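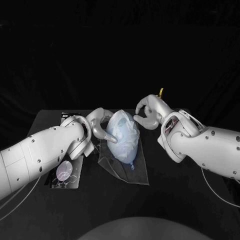 Two white robot arms over a dark tabletop, with a black curtain behind.

How to Run a Housing Needs Survey in a Small Town

Posted Tuesday, May 12, 2020

I've had a bunch of emails asking how we did the Nerell survey, so I'm finally writing the whole thing down. We mailed it in January to 707 households, which is every mailing address inside the town line plus the ones out along Ondale Road that get forgotten whenever anybody draws a map. I had never done anything like this before (my background is in ordering restaurant supplies), and if I can get through it, so can you!

Before you start

You need a reason for asking. Ours was a piece of land behind the old Heywood feed store that the town might let go for affordable homes, and the first thing every funder wanted to know was who would live there. Write your reason in one plain sentence and tape it over your desk. Whenever someone in your group wants to add a question about parking or the farmers market, go look at the sentence.

You also need a list of addresses. Ask the town clerk for the property list, then ask the post office about mailing to every address on a route. The property list goes to owners, and a lot of those owners don't live in the building. If you mail only to them you'll miss the renters, who are the people you most want to hear from. We did the route mailing.

Step 1: Write the questions

Our first draft had 69 questions. It went on for pages and it even asked people how they felt about brick. I love that draft a little bit, but my own sister gave up on it halfway through, so we got out the scissors.

Keep the ones that tell you:

Who lives in the home now, by age group
Whether they rent or own
What they pay each month, including heat
Whether the home is too big, too small, or in bad shape
Whether anyone in it expects to move, and when
Household income, in ranges

That last one makes people nervous. Put it near the end, give ranges, and use the same ranges your state housing agency uses for its income limits. We made up our own nice round ranges the first time and I had to redo the whole page, because you can't squeeze "$30,000 to $45,000" into somebody else's brackets later on. Check the household size part too. Income limits change with the number of people in the home, so one answer isn't much use without the other.

Ask about people who have already left, too. We put in "Has anyone in your family moved out of town in the last few years because they couldn't find a place here?" and it got the longest written answers of the whole survey. Leave more than one line for it.

Step 2: Test it on real people

Find 3 people who have nothing to do with your group and watch them fill it out with a pen. Don't help! Just sit there and drink your coffee. You'll see where they stop and frown. One of our testers didn't know what "cost-burdened" meant, and fair enough, I'd only learned it the week before. Another one lives in her son's basement apartment and couldn't tell if she was supposed to answer for the whole house or only for herself. We added a line at the top saying that if two households share an address, each one can have its own form, and gave a phone number to call for extras.

Step 3: Decide about names

Keep the survey itself anonymous. If you want to build an interest list for future homes, put that on a separate slip with its own return envelope. I know it costs more. People will not write down their income on the same sheet as their name, or at least I wouldn't.

Say clearly on the slip that it isn't an application and doesn't hold anybody a spot. We said it in regular type and still got calls asking when the move-in date was, so make it bold, make it big, and say it again in the letter.

Step 4: Print and mail

Get quotes from a local printer and from an online one. Ask both of them about folding, because folding by hand is miserable and your thumbs will hate you. We used cream paper for the survey and green for the slip, so sorting was quick when they came back.

Include a postage-paid envelope. You can set up a business reply permit with the post office so you only pay for the ones that get returned, but start early, it takes some paperwork. The cover letter should fit on one side and be signed by someone the town knows. Put the return date in it twice.

Step 5: Remind, remind, remind

Send a postcard 6 days after the survey lands. Ours was just big letters saying "Did you send it back yet?" and the returns picked up again that same week. Leave spare forms at the library, the laundromat, and the food pantry. If you have an online version, give every form a code so the same household doesn't get counted twice.

This spring obviously changes things. If you were planning on knocking on doors or setting up a table outside the grocery store, I'd lean on mail and phone for now. A friend of our project over in Hiltari is reading the questions out over the phone to older folks and it's slow going, but they seem happy to chat.

Step 6: Enter the answers

Set up your spreadsheet before the envelopes come in. One row per form, one column per question, and number each paper form in the corner so you can find it again when something looks weird. (Somebody's monthly rent was entered as $85,000. It was $850.) Have a second person check every tenth form against the screen.

Type out the written comments exactly as they are, spelling and all, and take out anything that would give away who wrote it. In a small town "the yellow house with the goats" is as good as a signature.

Step 7: Write it up

Start with how many forms you mailed and how many came back, and say who probably didn't answer. Renters were thin in ours even with the route mailing, and we put that on the first page. Funders have read plenty of these and they'll ask anyway.

Then give your tables, a few comments, and what you think the numbers say about how many homes, what size, and at what rent. Ours pointed to one-bedrooms, which surprised the people who had been picturing rows of family houses. Print some paper copies for the town office and mail one to anybody who asked for it on their slip.

If you'd like our final question list, send me a note through the contact page and I'll email you the file. It's still got the brick question in a comment at the bottom.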